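Print this page | E-mail this page

Filed under: Datasets > Household > Laundry and textiles

# Stondetti Cloths and Stick – README

Stondetti is a small collection about handling soft laundry on a white table. It covers garments and loose cloths in plain colours, together with a long wooden stick. The recordings were made at Drendholm in September and the notes were written by Domnica Ursu.

## What is in it

There are 56 recordings, each with a short text note. The full download takes up around 700 MB. Notes are in English, with file names in lower case.

The fabrics are named by colour only. "Lavender" covers anything from pale lilac to a fairly strong purple, as the shade shifts a lot with the light. "Teal" is the dark blue-green. We left out fibre content, as most of the care labels had gone.

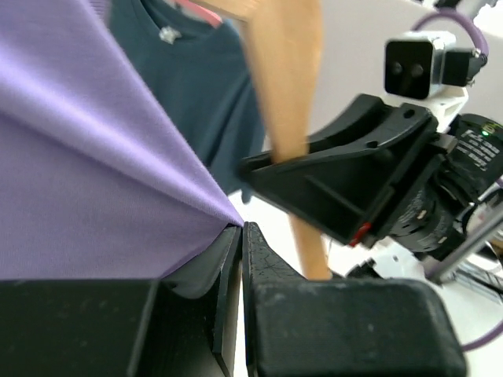
Knitted fabric is listed separately from woven where we were sure of it. Where we weren't, the entry just says "cloth". Please don't read anything into that word – it isn't a third type.

Creases are noted as found. Nothing was ironed before use, and cloths were put away in a heap between sessions, so expect a good deal of crumpling. Anyone after flat, square starting positions should look at the Bindivex set.

The stick is wooden and varnished, and the finish has worn in places. It has its own column in the notes: "held", "resting" or "absent".

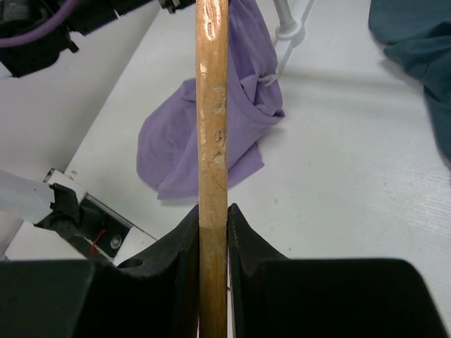 ### Known issues

- Version 2 corrects the colour names. Version 1 used "purple" and "lilac" for the same cloth.
- Hems are marked only where the stitching can be seen. A blank means unknown.
- When two cloths overlap, the note gives the upper one first.
- Notes for the last 50 files were typed up later and are shorter.

Corrections are welcome. Give the file name and the line, and keep it to one correction per message.
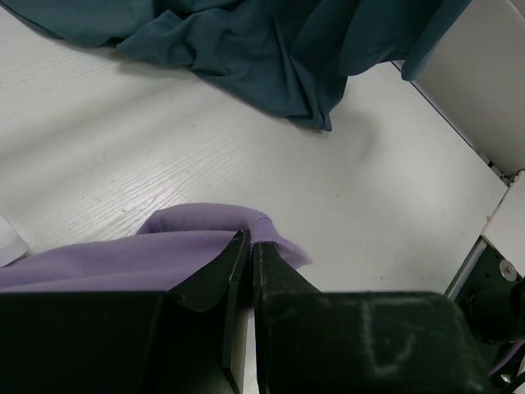

Lâm asks whether frayed edges ought to go in the hem column or have one of their own, having put them under "hem" so far. For now leave them there and add the word "frayed" after it.

## Comments

**Lâm:** Thanks, will do. Could the teal ones get a hem check as well?

**pegbag:** The colour names are much easier to follow in version 2.

**Domnica Ursu:** Teal is next on my list.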